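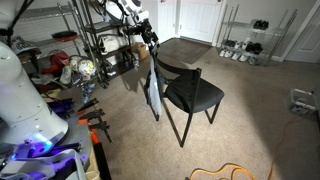
Workshop notes for the cloth and chair project, second edition. The exercise for this term is hanging a cloth over the back of an ordinary chair with the arm, and most of the lost time comes from how the room is set up. Grip the cloth at one end only and let it hang. A thin cloth held this way falls into a narrow, wrinkled strip, like the pale gray one in front of the backrest of the black chair, and the program has to treat it as a strip until it touches something. Teams that plan for a flat sheet will miss on the approach.

Chair position

Mark the four feet on the carpet with painter's tape before the first run. A low-pile carpet lets the chair creep a little each time the arm brushes it, and the error adds up over a block of 50 attempts. Check the feet against the tape after every tenth attempt. If the chair has moved, put it back and write "reset" in the log. Do not correct the program for a chair that has moved.

Use a chair with a thin metal or wooden frame. Upholstered backs hold the cloth by friction and hide a poor release. Pascal Wunderlich's team ran its early trials on an armchair and had to throw out the results when they changed to a dining chair.

Lighting

A single strong lamp gives a hard shadow, and the vision code may take the edge of the shadow for the edge of the seat. Either add a second lamp on the opposite side or record the background again each time the lamp is moved. Close the blinds for evening sessions, and also for afternoon sessions in December, when the light changes fast after 3:30 pm.

Keep the wrist camera lens clean. Use a dry microfiber cloth, one wipe, no spray. Check the focus on a fixed edge in the room, such as a door casing, before loading the cloth.

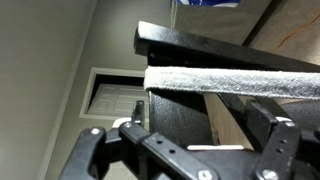

Check the screws at the finger joints at the start of each session with the short hex key from the Skindby tool roll. Snug is enough. Overtightened pivots bind, and the grip force reading drifts upward over the hour. Sabine Mühlbauer has the spare screws in a labeled jar. Take what you need and write it on the lid.

Padding

Hard edges snag thin cloth. Felt or old toweling along the edge of a test frame solves this for very little money. Cut the strip slightly longer than the bar so the end corner is covered too. Fix it with double-sided tape and leave it overnight under clamps before using it. Hot glue leaves ridges that show up in the force data.

Cables and floor

Run the extension cord along the wall wherever the outlet allows it. Where it has to cross the carpet, keep it out of the arm's reach and clear of the walking line to the stop button. Uncoil the full length under load. Tie the arm's own cables at each segment with hook-and-loop straps, leaving enough slack for full rotation of the wrist.

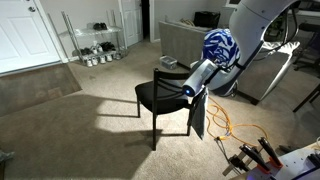
Bar clamps go back on the bench when they are not holding anything, jaws pointing away from the chair.

Logging

Record every attempt, including those stopped by hand. The log stood at 1051 attempts when Ronaldo Seixas closed the first round, and nearly 600 of them had no note on which cloth was used, so they could not be compared with anything. The sheet now has a column for it. Use the codes on the inside of the cupboard door: T for thin, C for cotton, W for towel.

Count a success only if the cloth stays on the chair for ten seconds after the fingers open. A cloth that slides off at eleven seconds is a success with a note.

Wash new cloths once before use and skip the fabric softener. Questions about the log go to Gunther Lindemann, questions about the gripper to Sabine.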